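Last changed in February. The questions are from customers who wrote to us or asked at the counter in Clillthorpe. If yours is missing, please write to Edgars Bite, he reads all the post himself.

## Clamidau plain buns: questions and answers

### Are the buns already cooked when I buy them?

Yes. All our plain white buns are steamed one time in our kitchen, then cooled and packed. At home you only warm them through. The raw dough buns we sold before under the name Gesex are not made any more, but some people still have a bag of them in the freezer. For those, please see the question near the end.

### Must I defrost them first?

No, you can put them into the basket frozen. From the fridge they are ready sooner.

### How long do they need?

From the fridge, 5 minutes after the steam comes strongly. From the freezer it is double of that. Every pot is a little different, so the first time please take one bun out and open it with your fingers. If the middle is cool, give the others a bit more.

### How many buns can go in the basket together?

As many as can lie without touching. In a small home basket this is usually three or four. Buns grow a bit when they are warm, and if they touch they will stick and you pull the skin off when you separate them. It is better to make two rounds than to have one full basket.

### Do I need paper under the buns?

In a steel basket with small holes we advise it, at least for the first few times. Baking paper is fine, cut to small squares. Cabbage leaves work too, and my grandmother used nothing else. If you prefer no paper, rub the steel with a drop of oil on a piece of kitchen roll. Do not cover all the holes with one large sheet.

### How much water?

It should stay under the basket, also when it boils. If the bottom of a bun is wet and grey, the water was too high. Fill with cold water from the tap and look at it between two rounds. An electric pot without water will normally switch off by itself, but I would not test this.

### Water drops from the lid and makes marks on my buns. What can I do?

This is our most frequent question. A glass lid is nice to look through, but the steam turns to water on it and falls down. Three things help:

- Tie a thin cotton cloth around the lid, with the corners knotted on the top so they do not hang near the heat.
- When the time is over, switch off and wait 2 minutes before you open.
- Lift the lid straight up, take it to the side and only there turn it over.

Keep the small vent holes in the lid free if you use a cloth.

### Where do I put the hot lid?

Flat on the table, on the other side from the plate, so your arm does not go over it each time you carry a bun. It leaves a ring of water. On wood I would put a towel under.

### Should I put something under the pot?

A folded cloth is enough for most tables. It catches the drops which run down the side when you take the basket out. The cloth must not cover any openings in the base, and it should not hang over the table edge, where a child can pull it.

### Can I plug the steamer in an extension lead?

Our counter steamer takes 980 watts and we use it directly in the wall. Please read the label on yours. If you must use a lead, choose a good one, unroll it completely and do not put a kettle on the same one. A kettle can easily take 2,000 watts or more.

### Fingers, tongs or chopsticks?

Tongs with soft ends are the safest. Hold the bun at the sides, low down, with little pressure, and set it on the plate before you let go. The skin is very tender in the first minute and every mark of the tongs stays visible. If you use a spatula, wet it first.

### What plate is best?

A wide one, dry, not too cold. Leave space between the buns also here. I put the first one near the side where the pot is and continue from there, but this is only my habit.

### Can I put leftover buns back in the steamer?

Once, yes. After that they become tough like a rubber. Leftovers from the second time we slice and fry in butter.

### My buns became yellow. Are they bad?

Small yellow spots come normally from baking powder which was not mixed well. They are safe to eat. If all the bun is yellow or smells sour, please send us a photo and the number on the bag, and we will replace it.

### I still have Gesex raw buns. How do I cook them?

Let them defrost and rise in a warm place under a cloth, until they feel light when you pick them up. Start with cold water and steam them for the full time printed on the bag. The times on this page are too short for raw dough.

### Do you deliver?

Only in Clillthorpe. For other places we send to the Luik shop, where you can collect from 4 in the afternoon. Bring a cool bag, please, the shop has only a small freezer.

### How do the basket, lid and plate look when they are set out?

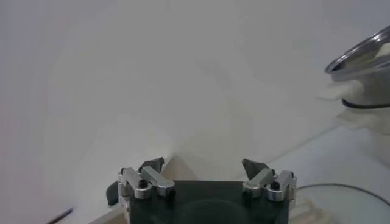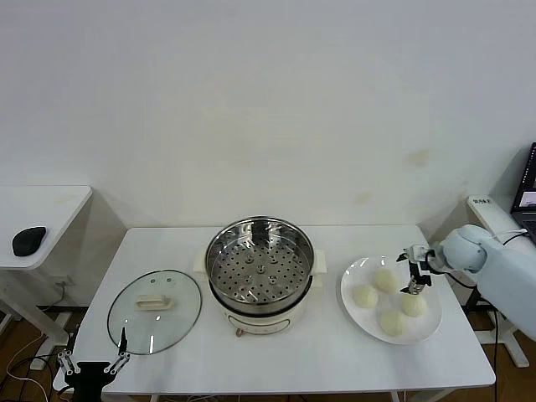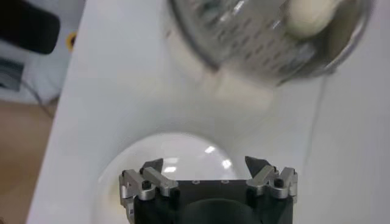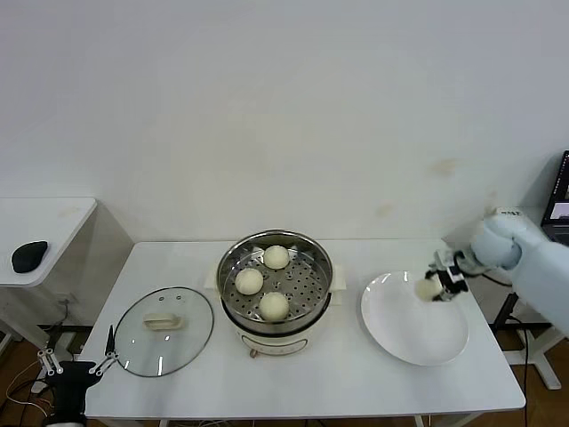
*Second picture: all four buns on the plate, the lid on the left. Fourth picture: three buns in the basket, and the white cloth under the pot.*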